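Masmont Holiday Units
Changeover and safety checklist, with comments
Updated in January

Please fill in one sheet for each unit, every time guests leave and before the next guests get the key. Mark each line OK, FIX or N/A. If you mark FIX, write what is wrong in the comment space, also if you repaired it yourself. Under many lines I have put my own comments from the last round. They are there so you know what to look for. English is my third language, so if some sentence is not clear, please ask me and do not guess.

The sheet is kept in the green folder in the office at Grinis Road. Old sheets stay in the folder for 12 months.

1. Outside and entry

1.1 Path light comes on after dark. 
Comment: Unit 3 is OK. Unit 5 comes on, but only after you walk almost to the door. The sensor was turned toward the hedge. I turned it back, please check again next time.

1.2 Steps and handrail are firm, no loose boards.
Comment: Push the rail with your full weight, from both sides. On unit 2 the lower screw was turning in the hole. Marked FIX.

1.3 Key safe opens and closes easily, code is changed.
Comment: Please do not use the unit number as the code. I found this two times.

1.4 Nothing is stored in front of the door or under the bedroom window.
Comment: The bedroom window is the second way out. The barbecue trolley of unit 6 was standing there. It belongs on the other side, beside the tap.

2. Smoke alarms and fire

2.1 Smoke alarm in hallway tested with the button.
Comment: Hold the button until it sounds. A short press is not enough on the older ones. All sounded, the one in unit 4 was weaker than the others and I have ordered a new one.

2.2 Smoke alarm in each bedroom tested.
Comment: OK in all units.

2.3 Fire blanket hangs beside the kitchen door, not above the stove.
Comment: In unit 1 it was in the drawer under the tea towels. Hung up again.

2.4 Extinguisher needle is in the green, pin and seal are in place.
Comment: OK. The tag in unit 5 is hard to read because of sun. Ketilsson will bring new tags when they come for the yearly service.

2.5 Emergency card is on the inside of the front door.
Comment: The card must have the street address of the unit, in large letters. Guests who are frightened do not remember where they are staying.

3. Kitchen

3.1 Stove knobs turn fully to off and click.
Comment: The left back knob in unit 2 does not click. It does go off, but a person cannot feel it. Marked FIX.

3.2 Range hood filter is clean of grease.
Comment: Take it out and look at the top side also. The bottom can look perfect and the top is brown.

3.3 Kettle and toaster cords have no damage.
Comment: One toaster thrown away, the cord was melted a little near the plug. Please don't move such things to another unit "for now".

3.4 Hot water at kitchen tap is not too hot.
Comment: Let it run until the temperature stays the same, then measure in a cup. Write the number, not only OK.

3.5 Cleaning products are in the high cupboard with the child lock.
Comment: The dishwasher tablets too. They look like sweets to a small child.

4. Laundry

4.1 Floor is dry, no water at the hoses or at the drain.
Comment: Wipe behind the tap connection with a dry paper. If the paper comes back wet, close the tap and tell me the same day.

4.2 Rubber seal of the washer is clean and has no cut.
Comment: Pull the fold open with your fingers all the way, the dirt is always at the bottom. Coins, hair pins and one time a child's tooth. Unit 3 had black spots in the fold, cleaned with vinegar and left open.

4.3 Drum is empty, door is left a little open after the last wash.
Comment: If we know there are small children coming, close the door and switch the power off at the wall.
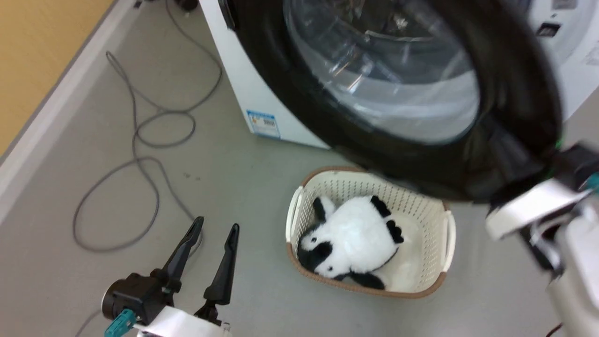 4.4 Lint filter of the dryer is cleaned, where the unit has a dryer.
Comment: Only units 1 and 4 have one. The filter must be cleaned after each load, and guests don't do it, so we must. In unit 4 I also vacuumed the opening where the filter sits.

4.5 Power outlet is not loose, no adaptor or extension cord in use.
Comment: OK everywhere.

4.6 Iron is cold and stands upright, cord not wrapped around a warm iron.
Comment: The ironing board in unit 6 closes by itself if you lean on it. Taken away, new board from Kinden is coming.

5. Bathroom

5.1 Non-slip mat is in the shower, suction cups hold.
Comment: Turn the mat over and wash it. Unit 5 was slimy underneath and slides like soap. Replaced.

5.2 Grab rail does not move.
Comment: Same as the handrail, use your weight. OK.

5.3 Exhaust fan runs and pulls air.
Comment: Hold one sheet of toilet paper to the grille. It should stay there. In unit 2 it fell down, the fan was full of dust. Cleaned, now OK.

5.4 Safety switch tested.
Comment: Press the test button on the board, then set all the clocks again. Please really do the clocks. We got a complaint from a guest who missed a ferry.

6. Bedrooms and living room

6.1 Bunk bed rail and ladder are tight.
Comment: Only unit 6. The bolts need an Allen key, it is taped inside the wardrobe door. I tightened two bolts at the head end.

6.2 Blind cords are fixed to the wall, no loops hanging.
Comment: One cord holder in unit 1 was broken off. The cord is tied up high for the moment, and the family who booked next was given unit 3. Do not rent unit 1 to guests with children before this is repaired.

6.3 TV and bookshelf are fastened to the wall.
Comment: Pull gently at the top. OK.

6.4 Window locks open from inside without a key.
Comment: Unit 4, bedroom, very stiff. Some silicone spray helped. Check again.

6.5 Heater has free space on all sides.
Comment: Guests move the armchair close to the heater in winter. Move it back to the marks on the floor.

7. Balcony and yard

7.1 Balcony railing is at least 108 cm high, measured from the deck.
Comment: This is our own rule at Masmont. When the new deck boards were put on unit 5 the floor became higher, so I measured again. It is 110, OK.

7.2 No chair or plant box beside the railing that a child can climb.
Comment: Always FIX and always the same chair. I would like to have heavier chairs.

7.3 Gas bottle is outside, valve closed, hose without cracks.
Comment: Bend the hose a little when you look. Put soapy water on the connection and watch for bubbles. Unit 3 hose replaced.

Still open after this round

Unit 1: cord holder for blind
Unit 2: handrail screw, stove knob
Unit 4: smoke alarm in hallway
Unit 6: ironing board

Everything on this list should be finished before the 22nd. If a part has not arrived by then, write on the sheet which part and from where it was ordered.

Put the sheet back in the folder with the newest in front, and the keys on the hook, not in the folder.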